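Guide de prise en main Planarberg
Section 4 : Préparer et entretenir le plateau de table

Bonne nouvelle, le plus long est derrière vous ! Le piétement est monté, les vis sont serrées, et il ne reste que la partie que nous préférons chez Trirklow : la surface elle-même. Un plateau mat bien préparé est un vrai plaisir au quotidien (pas de reflets, un toucher doux, et les objets clairs s'y repèrent tout de suite).

4.1 Avant de commencer

Prévoyez deux chiffons en microfibre, du savon neutre et une bassine d'eau tiède.

Attention : n'utilisez ni éponge abrasive ni poudre à récurer. Sur une finition mate, elles laissent des plages plus claires.

4.2 Premier nettoyage

1. Débarrassez la zone centrale et poussez les câbles vers le bord.
2. Passez un chiffon sec pour enlever la poussière et les petits grains.
3. Essuyez au chiffon humide, bien essoré, par longues bandes parallèles.
4. Séchez aussitôt avec le second chiffon.

Remarque : les bandes parallèles font toute la différence, essayez !

4.3 Répartir les charges

5. Placez les éléments lourds près des bords, au-dessus du piétement, et gardez le milieu pour le travail.
6. Vérifiez que chaque platine métallique repose bien à plat.
7. Ne dépassez pas 800 N sur l'ensemble du plateau.

Attention : ne faites jamais glisser une platine. Soulevez-la à deux.

4.4 Reconnaître l'usure normale

Un plateau brun mat qui sert tous les jours prend de légères éraflures et des zones plus pâles, surtout au centre.
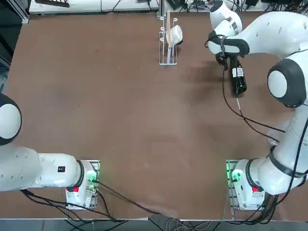 Table à plateau brun mat, équipements fixés le long d'un bord.
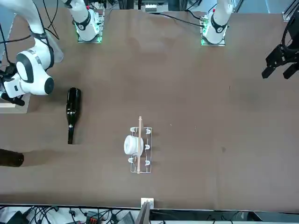

Ces marques n'enlèvent rien à la solidité. Si elles vous gênent, la cire Wurkoto (référence 3548) s'applique en couche très fine, au chiffon doux, en mouvements circulaires. Laissez reposer une nuit, puis lustrez. Anwara Roy, de notre atelier, recommande de recommencer chaque année en mai, fenêtres grandes ouvertes, et on la suit les yeux fermés !

Passez maintenant à la section 5 pour le réglage des pieds.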